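Prundum kitchen planner: progress report, May 2018
Prepared by Wondimu Feyisa for Belmiro Veloso

Since February we have moved the whole arm planner onto the new collision checker, and I'm really pleased with it! A plan that used to need 300 samples now often settles in 30. 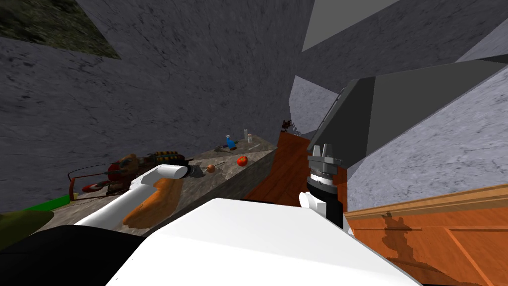

The old checker is still there behind a switch, so we can compare the two whenever a result looks odd.

Perception was the bigger job. The pose estimator now runs on both the head and wrist views and merges them before planning. Round things are our favorite test, and with the tomato and the little brown onion out on the same counter there is plenty for it to sort out.

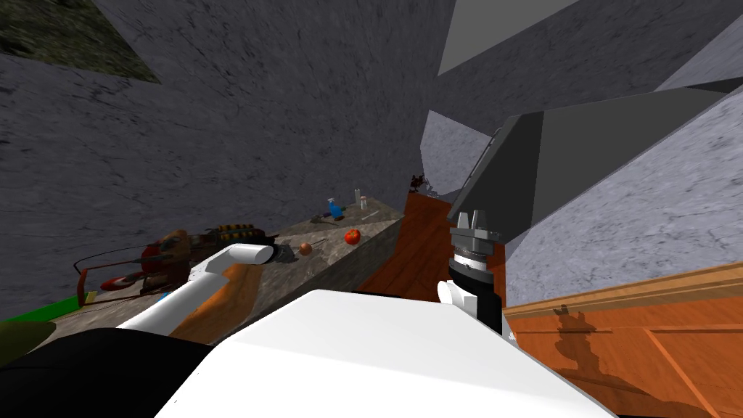 Tutmont, our replay tool, now has 152 saved runs in it. You can stop any run and see what the planner believed at that point, including overlaps like an egg lying across a spoon handle.

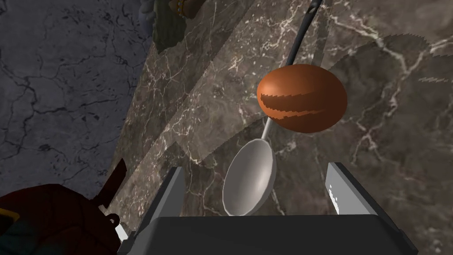 Next steps
Finish the grasp scorer (2 bugs open)
Share Tutmont with the Barreto team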